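6. Setting up the kitchen and floor caddies

This section of the Plinach household waste guide covers the small bins inside your home. The outdoor bins are in section 5. Read the cautions before you start, including the one on liners, where most of the wasted money goes.

Before you begin

You need the kitchen caddy, one small bin for each room where you want one, and the collection calendar that came with your pack. You do not need the deodorising discs, the charcoal lid insert or the "starter spray" that shops put next to the caddies. We tried the spray for a whole summer in a shared kitchen in Gutitz and could not tell which caddy had been treated.

6.1 Choosing a liner

1. Measure round the rim of the bin with a piece of string. Ignore the litre figure on the liner packet. Makers measure it in different ways, and a liner sold for a bin of your size may still be too tight to fold over.

2. Check the drop. The liner should reach the base with enough left over to turn down outside the rim by a hand's width.

3. For food waste, use only liners carrying the composting mark shown on your calendar. Words such as "green", "eco" and "natural" on the front of the packet mean nothing to the sorting plant.

4. For general waste, any thin bag will do. Scented bags cost more and smell of both things at once.

Note: Joltent liners are sold in rolls with a printed claim of "up to" a certain number of days' use. Treat this as advertising. Change the liner when it needs changing.

6.2 Fitting the liner

1. Open the bag fully and shake some air into it.

2. Push the base of the bag down to the floor of the bin with your fist.

3. Fold the top edge outwards over the rim, all the way round.

4. Run a finger round the inside to let trapped air escape. If the bag balloons up again, lift one side of the fold for a moment and press it back.
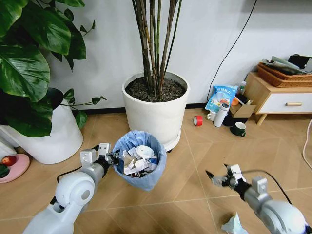 5. If the bag slips when something heavy goes in, it is too big for the bin. Gather the slack on one side and knot it. The plastic rings sold to hold bags in place do work, but so does the knot.

Caution: Do not cut holes in the bottom of a bin to stop the bag sticking when you pull it out. This tip is passed round a great deal. The first split bag will show you what is wrong with it.

6.3 Where to put the bins

Manuals usually tell you to put a bin in every room. We doubt this. Each extra bin is one more to empty, and people sort worst in the bins they look at least. Start with two, one in the kitchen and one where you open your post, and add another only if rubbish keeps piling up somewhere else.

Keep food caddies away from radiators and out of direct sun. Keep any bin at least an arm's length from a heater or an open fire.

6.4 What goes in

Paper and card, if clean and dry, go in the paper box and not in a lined bin. Paper tissues and kitchen roll go in general waste. Till receipts also go in general waste, whatever the back of the receipt says.

The Kozłowski sorting plant turned away 157 loads last year, and the usual cause was food in the paper. Rinse what you can. There is no need to wash a jar until it shines, and we would question anyone who says there is.

6.5 Emptying

1. Unfold the bag from the rim and draw the edges together.

2. Press the air out gently. Keep your hands on the outside of the bag.

3. Tie once. A double knot makes no difference to the smell.

4. Wipe the bin with hot water and washing-up liquid, and let it dry before fitting a new liner.

Caution: Never put batteries, hot ash or vapes in any indoor bin. See section 8.

Collection days for food waste change in September. The new calendar will be posted to you, and the one on the website is often out of date until then.

Section 6 last revised April 2026. To order a replacement caddy, quote part 327.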